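Kilia Couples Card Deck Review: 79 Questions, One Long Argument About the Hair Dryer

I should say up front that I don't like relationship products. I've been through the workbook with the two bookmarks, the app that pinged us both at dinner, and the jar of date ideas that all seemed to involve a picnic blanket. So when Reiko Tamura, who I used to share an office with in Kustdale, mailed me her spare copy of the Kilia deck and said it had helped her and her husband stop fighting over money, I put it in a drawer. That was in December. It came out again this month, when my boyfriend and I were both home all day and had run out of shows.

What you get is 79 cards in a stiff box, a folded sheet of rules, and a little sand timer. The cards are sorted into five groups: Home, Money, Family, Closeness and Later. You draw one, read it out loud, and your partner gets the whole timer to answer while you keep quiet. Then you swap. The rules say to do 5 cards a night and no more.

The timer is the best thing in the box. I interrupt. I've been told this by everyone I've ever dated, and I always thought they were exaggerating until I had to sit there and watch sand. Of course, an egg timer would do the same job, and you probably own one.

The questions are a mixed bag. Home was the group I expected to skip, and it's the one we got the most out of. "What does your partner leave out that you always end up putting away?" got us through an entire evening. He said my hair dryer, which travels. I said his mugs. It was petty and it was useful, and I now keep the thing on a hook.

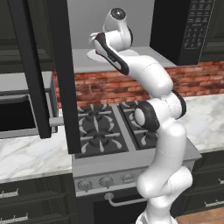
Hair dryer, plate, microwave.

Money is thin. There are cards asking how you felt about allowance as a kid, and nothing that would make two people say out loud what they owe. Reiko swears by this group, but she and her husband had already seen a counselor, and I suspect the counselor did most of the lifting.

Closeness made me want to leave the room. "If my heart were a house, which window would you look through?" I don't know. Neither did he. We let the sand run down and drew another. Family is better, though it takes for granted that both of you have parents you talk to, and there's no suggestion about what to do if one of you doesn't.

Later is supposed to be the big finish, with kids, moving, getting old. These are good plain questions, and I'd warn you not to start with them if things are shaky. The rules sheet has one line about stopping if somebody gets upset. One line isn't enough. We had a bad night over a card about where we'd live, and the deck's whole advice was to take a breath and draw again.

I also looked at the Tilar deck, which is cheaper and has more jokes in it. Fine for a third date. For people who already live together it's fluff. The Kokkinos journal goes the other way and wants you both writing every morning, and we lasted 6 days.

Does the Kilia deck work? The box says it will "transform the way you love." It has not done that. We're about as happy as we were, a bit tidier, and I let him finish his sentences more often. I can't tell you how much of that is cards and how much is being stuck in the same four rooms. Ask me again when he's back at work.

The card stock bends, by the way. Ours are already curling at the corners, and the box lid doesn't close right.

If a friend offers you a used set, take it. At full price I'd write my own questions on index cards, steal the one about what gets left out, and use the kitchen timer.

Posted 25 April 2020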